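Ticket: Cups marking and sticking on tan tabletop
Product: Stikach clear cups, used with Ospina serving tray
Opened: June 2024
Status: Open – waiting on supplier

Reported problem
Clear plastic cups leave dull rings on the wooden tabletop after standing for a few hours. Two cups from the same sleeve also stuck to the finish and had to be twisted off. The red tray leaves no marks.

Steps tried
Wiped the top with a damp cloth and mild soap. Rings got lighter but came back the next time cups were left out.

Washed and dried the cups before setting them down. No change.

Swapped in cups from a second sleeve, same carton. Same rings, a little fainter.

Left three cups on the tray overnight. No sticking and no rings on the table. The tray coating seems fine with them.

Rubbed one ring with Dikby wood polish. The ring is gone, but that patch now has more shine than the rest – do not use it on the full surface.

Notes
The carton holds 1,000 cups and most of it is unopened. Please don't throw it out until Grikance answers. They have the lot code and a sample cup and want to check for leftover mold release on the base.

The metal rail along the far edge is not affected. Cups were never stored against it.

Table setup at last check:
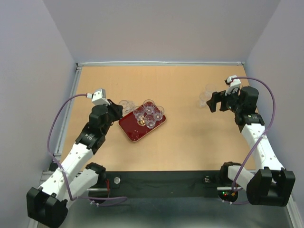 Tan tabletop with red tray and clear cups, rail at far edge.

Workaround
Keep cups on the tray when they will be out for more than an hour. Wipe the table at the end of the day and leave it bare overnight.

Next step
Grikance to confirm whether the carton can be exchanged. If there is no reply by August, reorder from a different lot and close this ticket. Refinishing the top is a separate request – please open a new ticket for it.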